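Proyecto de curso: ordenar la entreplanta de Plurnmont
Memoria final, grupo Vovedano

2. Punto de partida

La entreplanta se usa para demasiadas cosas a la vez. Se trabaja, se dejan los abrigos, se come a deshora y se guarda lo que no cabe abajo. En enero hicimos la lista de lo que había: unos 14 objetos sin sitio fijo, casi todos textiles o ropa. El encargo pedía una propuesta que no costara dinero y que pudiera aplicarse en dos semanas.

Empezamos por el suelo, de tablas marrones. Decidimos conservarlo a la vista y no poner alfombra, aunque en la primera reunión se había propuesto una. Se pisa con calzado de calle y barrer entre las tablas lleva poco tiempo si no hay bolsas por medio.

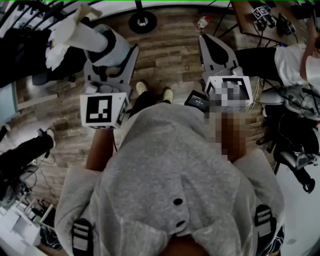 Zinhle Zwane pidió que constara su desacuerdo: a su juicio una alfombra pequeña junto a las mesas quitaría ruido de pasos a los de abajo, y el problema de la limpieza se arregla sacudiéndola una vez por semana. Lo recogemos en el apartado 5 como cuestión abierta.

3. Propuesta

Dividimos el espacio en tres zonas: abrigos, trabajo y descanso. La de abrigos depende del perchero. Los ganchos de arriba quedan para chaquetas y sudaderas, y lo pequeño (gorras, bolsas de tela) se cuelga donde no tape lo demás. No se cuelga nada en la barandilla – en las primeras visitas era la costumbre y las prendas acababan en la planta baja. 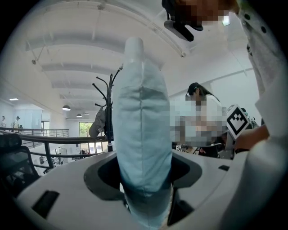
Foto: grupo Vovedano / Plurnmont

El perchero es de metal negro, igual que la barandilla, y por eso lo dejamos en esa parte. Los cojines fueron lo más discutido. No tenían dueño claro y se movían de una silla a otra. Propusimos guardarlos juntos en la zona de descanso, con la norma de devolverlos al terminar. El azul claro se queda, porque su tono se distingue bien sobre los muebles oscuros.

En la zona de trabajo solo tocamos las sillas: se recogen bajo la mesa al final de la tarde.

4. Resultados

A los cinco días la zona de abrigos seguía en orden. La de descanso no tanto. Falta medir el ruido y revisar las etiquetas, que se despegan.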